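## 4. Pairing the Pratora shot tracker with your hoop

Complete Section 3 (mounting the rim sensor) before you begin. The tracker will not record makes or misses until it has been paired and calibrated.

You need the rim sensor, the wrist unit, a phone with the Pratora app installed, and a regulation basketball. A mini ball gives false readings on the net switch.

1. Charge the wrist unit for 3 hours. The light on the side turns solid green when the battery is full.
2. Open the app and tap **Add hoop**. Give the hoop a name you will recognize later, such as "Driveway" or "Firketgate Gym, east end."
3. Hold the pairing button on the rim sensor for six seconds. The sensor beeps twice.
4. Select the sensor in the app and enter the code printed inside the battery door.
5. Store the spare battery door and the hex key indoors, in a drawer or cabinet. Both parts are the same for all Pratora models.

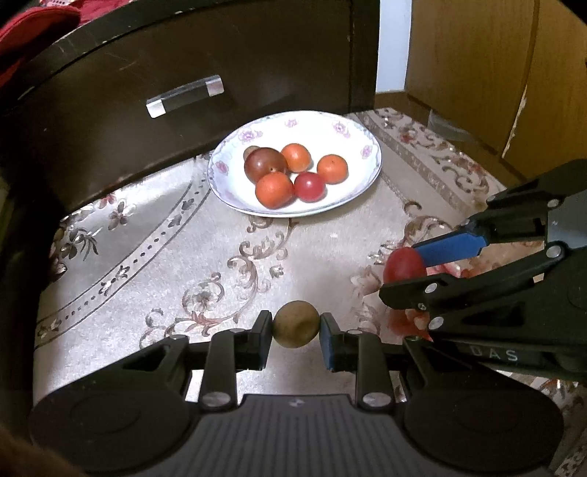
### 4.1 Calibrating the distance reading

Calibration tells the tracker where the free-throw line and the three-point arc are. Repeat it whenever the hoop height changes or the sensor is removed.

1. Set the rim to its normal playing height and lock it.
2. Put the wrist unit on your shooting hand, with the screen on the inside of the wrist.
3. Stand at the free-throw line and tap **Start**. Take 12 shots at your usual pace – makes and misses both count.
4. Move to the top of the arc and take 12 more.
5. Wait for the app to show **Calibrated**. If it shows **Weak signal**, move the phone to within 14 feet of the hoop and repeat from step 3.

**Note:** Bank shots are scored correctly in play but should be avoided during calibration. The backboard vibration can be logged as a second attempt.

**Caution:** Do not hang on the rim with the sensor attached. The bracket is not built to carry weight, and damage of this kind is not covered by the warranty.

### 4.2 Adding more players

One hoop can hold profiles for up to six players. Each player needs a separate wrist unit. Go to **Hoop settings > Players**, tap the plus sign, and enter a name and shooting hand. 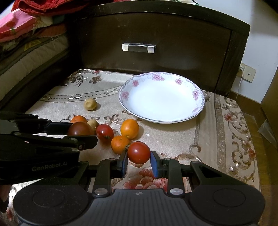

Players who switch hands should set up two profiles, one for each hand, and choose the right one before the session starts. Shooting percentages are kept apart for each profile and can't be merged later. Deleting a profile also deletes its shot charts – export them first from the **History** tab if you want to keep them.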